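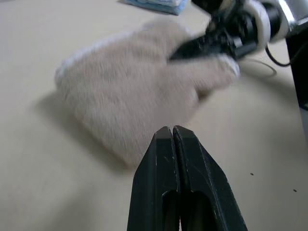 Beryl Treloar wrote in to ask why her towels come out of the cupboard looking like a heap of laundry two minutes after she folded them so nicely. She wanted to know if it was her folding or her cupboard, and whether fabric softener had anything to do with it. Good questions, Beryl, and I've had the same trouble myself, so let me tell you how I do mine now.

First, the softener. I gave it up on towels years ago and I don't miss it one bit. It left mine slick and a little waxy feeling, and they just pushed the water around on my back. Now I use half the detergent I used to, a splash of white vinegar in the rinse every so often, and a good hard shake before anything goes in the dryer. I mean a real snap, so you hear it! The pile stands up much better and the edges don't curl over so badly.

If you line dry like I do in August, bring them in by 7 in the evening before the damp comes up, and give them ten minutes in the dryer with no heat. Mine used to come off the line like roofing shingles.

Now the folding. I learned on my mother's kitchen table in Retesville in 1977 and she was strict about it, but her way was halves and halves again and it made a fat, slippery parcel that slid off the pile every time. What I do these days is thirds.

Lay the towel down flat on a big clear surface. The bed is no good for this (too squashy, everything sinks in the middle), so use a table or a clean counter. Smooth it from the center out with the flat of your hand. With a fluffy towel you'll feel the pile go one way and then fight you the other way – go with it. Then bring one long side in a third of the way, bring the other long side over the top, and you've got a long strip. Fold the strip in half, then in half again if your shelf is shallow.

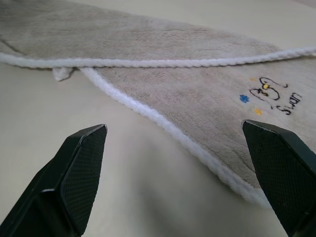

Fancy edges want a bit more care. Anything with a thick border, braid or fringe is always fatter along that side than in the middle, and if you stack all the thick sides together the whole pile leans. I turn every other one around. I also don't try to line borders up exactly on top of each other, I let one sit a little short of the next so the fold lies flatter. And please don't tug on the trim to straighten it! Hold the cloth itself, just inside the border, and pull gently from there. I had a lovely guest towel from Rowbotham's that I ruined by yanking on the edging until the stitches went.

Little loops and tabs I tuck inside before the last fold, otherwise they catch on the towel above and the two come out together.

As for the cupboard, Beryl, I think yours may be too full. Mine is 66 inches high and I used to cram it to the top. Now I keep about 8 bath towels on the middle shelf with the folded edge facing out, and the hand towels live in a Jellholm basket on the floor of it, rolled up. Rolling is fine for the small ones. I never liked it for big ones, they unroll when you're not looking.

One more thing on thick, plushy towels – they hold damp in the folds a lot longer than you'd think. If one feels cool against your cheek it isn't ready to put away. Hang it over a door for another hour. My sister swears by those Zesar drying racks but I've only got room for the door.

Next time I'll get to fitted sheets, and I've had several letters about those already, some of them quite cross.

We use cookies to remember your preferences and see which pages get read. By continuing to use this site you agree to our cookie policy. Accept Manage settings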